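Monday, February 26, 2018

Up at six, dark, boiler making the knocking noise again. Porridge. No milk so did it with water, grim.

Snow forecast all week and everyone at work talking of nothing else. The shop in Kendthorpe had no bread by the time I got there, just those seeded rolls. Bought 7. Will freeze some. Also a bag of salt for the step, which weighs a ton, carried it up the hill like an idiot when I could have gone back for the car.

Choir tonight, which is the main thing. Siv has decided we are doing the Issahaku piece after all, all four parts, no piano. I said in January it was too hard and I still think so. The altos come in on a note that has nothing to do with anything round it. We got it once out of I don't know how many goes and then Fermín laughed and that was that. He's been moved to stand behind me, so I get all the bass line straight in my left ear. He does at least know it. Page 11 is the trouble, the bit where it slows down and then doesnt. Must go over it on my own before next week, with the recording, on the bus if needed.

Siv wants the concert in July, in Trovimgate, in the big church with the echo. Hire is 2,000 for the evening, heating extra but who needs heating in July. We have never sold that many tickets. Told her so. She did her face. Then said if we all sell to family it's fine, and I thought of my family, who have come once and talked through the second half.

Throat sore afterwards. Tea and honey. Possibly getting Mum's cold.

Rang Mum. She's fine, coughing, won't see the doctor. She has had the hall painted a sort of green and hates it. 40 minutes on the green. Said I'd come Sunday if the roads are alright, and bring the small ladder.

Other bits. Library books overdue. Finished the Plemetti crossword book bar one clue, will not look it up. Paid the water. Didn't pay the other one, tomorow.
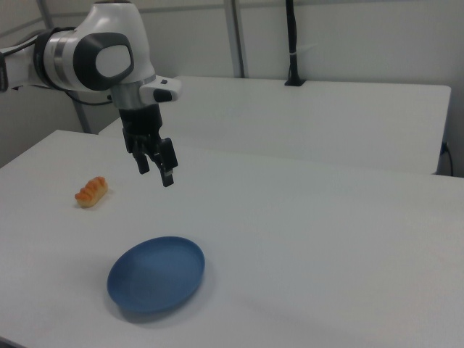

White arm, black gripper, pointing straight down.

Bed late again, gone midnight nearly. Ironed one shirt only. Looked out and it's started, tiny dry flakes going sideways past the street lamp, nothing settling yet. Put the salt by the front door so I don't forget it. Alto line still going round my head, wrong note and all.

Tomorrow: bill, books, cough sweets, ring Fermín re lift if it snows, MILK.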